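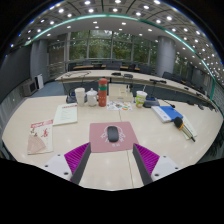

Does a standing meeting with no agenda get more done than the email it replaced? Mostly it gets more said, and the people who have something to finish go back to their desks an hour later with the same thing to finish.

I bring it up because the April round of advice from Stindow landed in our inbox, and it is all in favor of what they call "open table time." The idea is that you block out an hour every Wednesday, bring the whole team into one room, and let the talk go where it wants. Stindow says teams that tried this for a season reported up to 57 percent fewer "blocked tasks." Reported by whom? The leads who booked the room, as far as I can tell from the footnote. Page 14 has the survey wording, and the question asks people whether they "felt" less blocked. I would feel less blocked too if my manager was sitting across from me when I filled in the form.

Svetozár Hrnčiar, who ran the trial at Danko, was kind enough to take my call and was more careful than the brochure. He told me the first few sessions were useful. There was a backlog of small questions that had been sitting in people's drafts folders, and they got cleared. After that the same three voices filled the hour. He still likes the format for new teams. He would not run it past the second month, and he asked me to print that part, so I have.

The Sevo office went the other way. They cut their weekly meeting and moved to a shared page where anyone can post a question before noon and somebody has to answer by the end of the day. I am not sold on this one either. I asked to read the page and got through 104 entries, and plenty of the answers were "let's talk about it." That is a meeting with extra typing. The better ones named a person and a decision, and you could find them again later, which you can't do with something said out loud in a room.

What would convince me? Somebody would have to write down before the trial starts what they expect to change, and then check that same thing at the end. Pick the time from a customer's question to a usable reply, or how many times a job gets sent back. Stustden did a small version of this with their billing desk. Their reply times barely moved, and they said so in public, so I trust them more than I trust the brochure.

If your group is being asked to try open table time, ask who picked the measure and when they picked it. Ask whether you can skip a week. If skipping is allowed and people still come, I will gladly write a friendlier item.

Replies go to the usual address. I have room for two or three in the next issue, and I would especially like to hear from anyone who dropped a regular meeting and then had to bring it back.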